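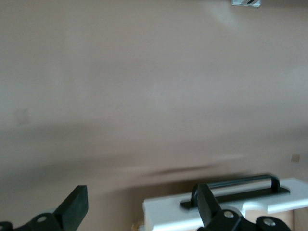 Interior wall, beige-pink paint, with a small white fixture near the top.

3 min read

Skalgate opened its rebuilt stadium to visitors on May 26, 2025. The tour covered the lower stand, the home locker room and the control booth. No match was scheduled.

The field is a hybrid surface supplied by Nitavance. Plastic fiber is stitched into natural grass, and the mowing height is held at 2 cm during the season. Drainage runs toward the north touchline. The guide would not give a figure for the slope.

Seating in the Baptiste Stand has been reset at a steeper angle. From row 13 the near touchline is fully in view; from row 3 the dugout roof blocks a short section of it. The roof reflects crowd noise toward the field, but the open corners let much of it out. Acoustic panels were priced in March and have not been ordered.

The scoreboard runs on a Zatden controller. Clock and score are entered by separate operators, and advertising stops automatically when play resumes after halftime. We saw one full test cycle.

Concession areas were closed. Restrooms on the upper level were open and signed from both stairways. The tour ended at the east gate.

13 shares
2 comments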